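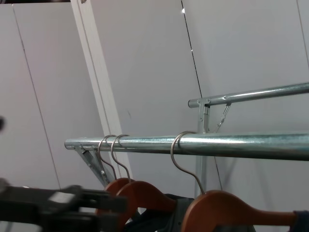
Minutes of the Rutherford Church History Circle, 16th January

I'm taking the minutes again as I was the last one to sit down, so please forgive the style. Nine of us this time, a decent turnout given the state of the roads. Damian Widmer was in the chair. Apologies came in from the couple who usually bring the biscuits, and we missed both them and the biscuits.

Minutes of the November meeting
Agreed, with one correction. I had written that the Gasora congregation was Lutheran. It was Reformed from the start, and I've had two letters telling me so. Sorry!

The Pandine visitation book
This took up most of the evening. Damian has now got through the first part of the transcript (the whole thing runs to 614 pages, so don't hold your breath) and he read us the entries on the parish school. The visitors wanted to know if the schoolmaster taught the catechism on Sundays, and the answer in the book is that he did "when the harvest allowed". We had a good long argument over what that meant. I took it as a polite way of saying hardly ever. Damian thinks it was a fair description of a farming parish and that I'm being hard on the man, and he may be right – he has read a lot more of these books than I have.

There was also a question about the word the clerk uses for the families who stayed away from communion. It could mean Anabaptists, or it could just be the people who had fallen out with the pastor, which in Pandine seems to have been half the village. Damian will look at how the same clerk uses it in the later entries and tell us next time. Please don't quote the passage anywhere until he has.

The Oton hymnal
I reported on this one. The copy we were offered lacks its title page and the last four leaves, but the preface is all there and it's a lovely thing to read, quite cross about people singing too slowly. The seller wants over 30 pounds for it. A few of us felt that was steep for a book with no end, and I must admit I was the one arguing loudest to buy it (I'd already got fond of it by then). We voted and it was carried, on the understanding that I ask for a bit off first.

Spring talk
We still have no speaker. The subject is meant to be the quarrel over infant baptism at Gasora, and I said I'd do it if all else failed. There was a slightly too quick murmur of agreement, so I suppose I'm doing it. If anyone has notes on the second pastor, the one who resigned and then came back, I'd be very glad to borrow them.

Any other business
The loan box has a gap in it where the concordance should be. Have a look on your shelves, please. Damian asked that handouts be printed in larger type from now on, and we all said yes.

Next meeting is at the usual hour, with the Pandine marriage disputes to look forward to.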